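Writing Down What a Good Grasp Is

A set of working rules for hand-held gripper recording, from first session to archive

March 2020

Most of the standards that govern industrial robots deal with machines that are already finished. They cover guarding, stopping distance, force limits and the layout of the cell. Very little has been written for the stage before that, when a person carries a gripper by hand through an ordinary task so that the motion can later be used to train a machine. The work is done in bedrooms, kitchens and stockrooms, by people who may have had an hour of instruction, and the rules they follow are usually whatever the project lead remembered to say.

Bruvedura, a working document now in its second revision, is an attempt to fix the rules in one place. It was drafted at Karkby after a joint review of 171 recorded sessions from two sites. The reviewers wanted to know how many sessions could be reused by a team that had not been present when they were made. Almost 5 in every 6 could not, at least without further inquiry. The motion data was generally sound. The missing parts were the task statement, the state of the equipment and the point at which the operator considered the job complete.

The document is short. It is divided into five sections: preparation, calibration, conduct, stopping, and records.

Preparation

The task is written before the gripper is picked up. A task statement names the objects to be moved, where each one starts and where each one ends. "Tidy the table" is not accepted. "Move the stationery from the tabletop into the open box" is accepted, provided the items are listed.

The operator then checks the space. Cables are routed away from the feet. Liquids are capped or removed. Anything fragile within reach of the arms is either listed as a task object or taken out. Names, addresses, screens and mail are covered or put away, and everyone who lives or works in the space signs the consent form before the first take. Consent may be withdrawn later, and the records section sets out how a withdrawn session is traced and deleted.

Bruvedura does not ask for a bare room. An early draft did, and it was changed after comments from Ruchti, where the training group had found that policies learned from cleared tables did poorly on used ones. The current text says that background items stay where they are normally kept and are not rearranged between takes unless the task statement calls for it.

Calibration

Both grippers are opened and closed through full travel before each session, and the readings at each end are logged. Finger pads are inspected for tears, dirt and lifting at the corners. A pad that has shifted on its backing is replaced, and the session number of the change is written on the pad record. Pads are replaced in pairs.

The limit on pad life drew the most argument. The draft put it at 600 closures regardless of appearance. Operators working with cloth and soft goods considered this wasteful. Those working with metal parts considered it generous. The figure stands for now, with a note that a site may set a lower one.

Fasteners on the finger links are checked by hand. Thread locker is permitted. Tape is not permitted on any moving part, as it changes the friction and is seldom mentioned in the log.

Conduct

The rules on conduct take up the most space and are the easiest to break. Operators approach at a steady speed, close once, and lift only when the object is held. A second closing attempt is allowed and is left in the recording. A third ends the take. Fingers may not assist the gripper. If an object is dropped, the operator either recovers it with the gripper or stops, and marks the take accordingly.
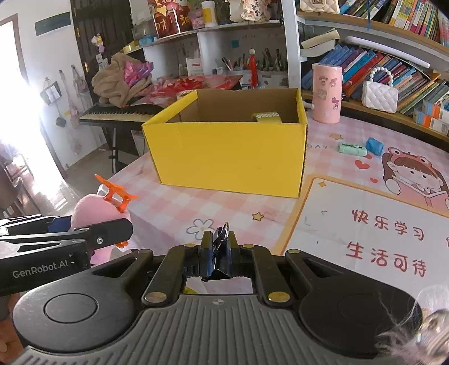
Two-handed work needs its own clause, and the Bruvedura text was rewritten in August to supply one. Under the earlier wording each gripper was treated as a separate recording with a shared clock. That left open the question of what one hand should do while the other was busy, and operators at the two sites had settled it differently. The revised clause requires each gripper to have a stated object at all times, or to be logged as idle. With a binder clip pinched between the pads of one gripper and a pink plush toy held in the other, both over the same tabletop with an open yellow box, the log carries two object entries and, where the task calls for it, two destinations. It also carries two grip classes. The clip is rigid, small and has wire handles that can turn against the pads. The toy is soft and changes shape under load, so its closure reading says little about its size. Reviewers are told not to compare the two readings.

The same clause covers order of release. If both objects go to one container, the operator releases one, withdraws that gripper clear of the rim, and then brings in the other. Crossing the arms is allowed only when the task statement says so.

Stopping

A session stops at the planned take count, at any injury, at any equipment fault, or when the operator asks. No reason has to be given for the last. Breaks are scheduled and are longer for two-handed work, where the weight is carried at both wrists. Runesness, which supplied the ergonomic notes, recommends that operators alternate seated and standing tasks where the furniture allows it.

Records

Each session is stored with its task statement, calibration readings, pad record, consent forms and a list of takes marked complete, partial or failed. Failed takes are kept. Removing them gives a false picture of how hard a task is, and later teams have found them useful for training recovery behavior. Edits to the log are made as dated additions – the original entry is never overwritten.

Open points

Several matters are left to the next revision. There is no agreed method for describing lighting, which in homes can differ sharply from one side of a room to the other. The grip classes do not yet cover objects that are rigid in one part and soft in another, such as a bag with a metal clasp. The audit procedure assumes a reviewer from outside the site, and small groups have asked whether a reviewer from a different project would be enough. Comments are being collected at Karkby and will be circulated to the participating sites with the draft text.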